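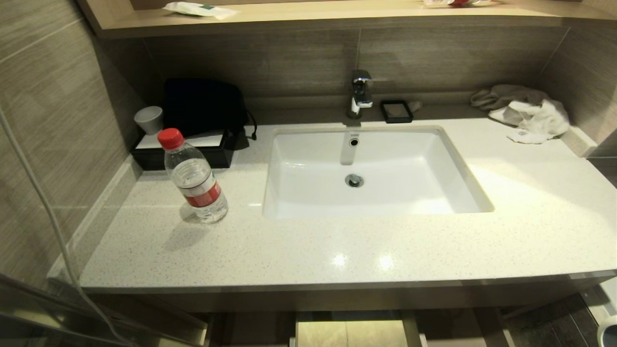 Direx Vanity Top with Undermount Basin

Hotel and motel range. Also sold to homes, same top, same price.

Speckled top, white with fine grey and black through it. Quartz-style, gloss finish. Rectangular white basin underneath with soft corners, so no raised lip to scrub around. You wipe the counter straight into the sink.

What comes with it
- top, cut and polished on the front edge
- basin, fitted to the top before it leaves us
- chrome drain stopper, round
- chrome ring for the overflow
- 2 tubes of colour-matched sealant (keep the second one, you'll want it)

Not included: faucet, tiles, shelf, towels, accessories. Single-lever chrome faucet with the short flat spout is the one most people put with it. It's listed seperately under Magesa taps. Check the spout length before you order anything else, a long one will throw water at the front of the bowl.

Sizes
Standard or cut to order. Send us the wall-to-wall measurement at the back AND at the front, walls are never square. Basin can go centre, left or right of centre. Right of centre leaves a decent run of counter on the left for a tray, cups, water bottle, a toiletries bag. Guests spread out more than you'd think.

Colour
Speckle varies slab to slab. Looks good against grey-brown wood-grain tile, also plain white. Bit cold next to blue in our opinion but up to you. Samples are free, ask for 2 if you're choosing between greys.

The gloss does show light. Downlights directly over the bowl will give you bright spots on the counter and inside the basin. If that bugs you, ask for the satin version, 4 weeks extra.

Cleaning
Soft cloth, mild soap, dry it off. No bleach left sitting, no scouring pads. Hair dye, wipe it up right away. Lift the soap dish and wipe under it, soap scum builds up in there. Black dishes and trays look sharp on the white but they show every spot of toothpaste.

Fitting
Needs 2 people to lift. Dry fit first, then seal. Leave the sealant overnight before the tap gets used. Plumber should bring their own waste pipe, ours stops at the drain fitting. Tiling goes on after the top is in, not before, otherwise you get a gap at the back you'll be filling forever.

Delivery
Comes crated from the Tellitside warehouse. Kerbside only. Check the corners before you sign, photos of any chips to us same day please. Orders placed in December go out in the new year.

Trade pricing
Vomel account holders get the trade rate automaticaly when logged in. Motels doing a whole floor, talk to Định Trịnh in sales, he'll do the cut list with you from your drawings.

Related: Magesa single-lever taps / black amenity trays / light timber shelves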